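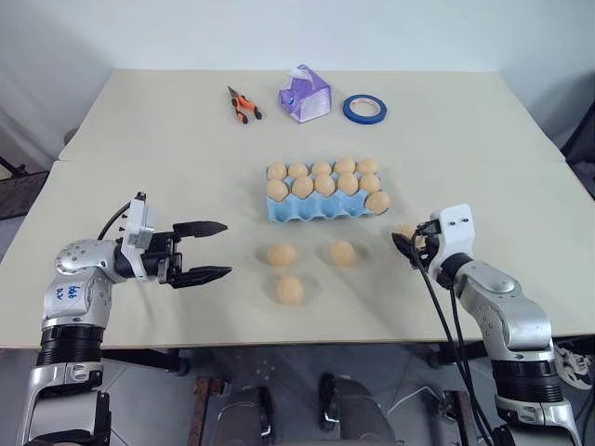
Sirnico (apple)

Sirnico is a cultivar of domesticated apple grown mainly in the Skurnside district of southern Tasmania. It is a late-keeping, sharp-flavoured apple used for cooking and, to a lesser extent, for juice and cider. The tree is valued by beekeepers for its long flowering period and is often planted in mixed orchards as a pollen source for other varieties.

Origin

The cultivar was found as a chance seedling on a creek bank at Clullov, a former fruit-growing property on the eastern side of Skurnside. Its parentage is not known. The shape of the fruit and the habit of the tree have led some growers to suggest Bramley's Seedling as one parent, but no test has confirmed this, and Sirnico differs from Bramley's Seedling in having fertile pollen.

Grafting wood was taken from the seedling by Hordiienko Nursery, which first offered young trees for sale under the name Sirnico. The name was that of the paddock next to the creek. Older labels and orchard plans sometimes use "Clullov Late" or "Creek Green" for the same apple. Clullov Late is also used in the district for an unrelated dessert pear.

The original tree blew over in a winter gale but stayed rooted along one side. It was propped, cut back hard and has continued to grow from the lower trunk.

Tree

The tree is vigorous and spreading, with heavy lower limbs that tend to droop once they begin to carry fruit. On seedling rootstock it can become too large for a home garden, and most trees now sold are grafted on semi-dwarfing stock. The bark is grey-brown and flakes in small plates on older wood. Leaves are broad, dark green above and noticeably downy underneath.

Sirnico bears on both spurs and short side shoots. It comes into bearing slowly, usually in its 5th year, and has a tendency to crop every second year if the fruit is not thinned. It shows moderate resistance to black spot but is prone to woolly aphid, particularly in old pruning cuts. Young trees need protection from wallabies and possums.

Flowering and pollination

The blossom is deep pink in bud and opens to a pale pink that fades to white within a few days. Flowers open unevenly over the tree, beginning on the sunny side, and a single tree may remain in bloom for the greater part of three weeks. In the Skurnside district flowering usually starts in the middle of October. Full bloom in the old block at Clullov was recorded on 21 October 2019, later than in most years.

The cultivar is diploid and partly self-fertile, but sets a better crop with another variety nearby. Because its flowering overlaps with both mid-season and late apples, it is a useful partner for a wide range of them. It is often planted close to Gravenstein, which has poor pollen of its own.

Honey bees work the flowers for both nectar and pollen. Pollen loads are a pale yellow-green. Hives are generally moved into the orchards once the first flowers have opened, as bees brought in earlier may settle on other forage such as capeweed or flowering gorse and be slow to return to the apples. The nectar is seldom harvested as a separate honey. Colonies are still building up in spring and use most of it to raise brood, and what remains is usually mixed with nectar from hawthorn and clover. In cold, windy springs the bees fly little and fruit set depends more on native bees and hoverflies.

Fruit

The fruit is large, flattened and often lopsided, with five blunt ribs around the eye. The skin is grassy green, turning a dull yellow in storage, with a brownish flush on the exposed side and patches of russet around the stalk. It becomes greasy after picking. The flesh is cream, coarse and very firm, with a strong acid taste that softens over winter.

Picking begins in the last week of March and can continue well into the following month. The apples hang firmly and are not easily brought down by wind. Kept in a cool shed, they remain sound until spring, although the skin wrinkles if the air is too dry. When cooked, the flesh breaks down to a thick purée that holds its flavour well. It is used in pies, in apple butter and as a base for mint jelly. Juice from the fruit is normally blended with that of sweeter apples.

Cultivation

Planting was heaviest when the district still sent cooking apples overseas by ship. At its peak the cultivar was grown on 46 orchards. Many of the trees were later pulled out or grafted over to red dessert varieties, and some of the land was returned to pasture. A district survey of old fruit trees found 1,513 surviving Sirnico trees on 27 properties, the greater number of them in a few large blocks near Clullov.

New planting has been on a small scale, chiefly by cider makers and by households wanting a cooking apple that stores without refrigeration. Hordiienko Nursery continues to supply grafted trees in winter, and scion wood is exchanged at grafting days in the district.

See also

Apple pollination
Cooking apple
List of apple cultivars
Orchard beekeeping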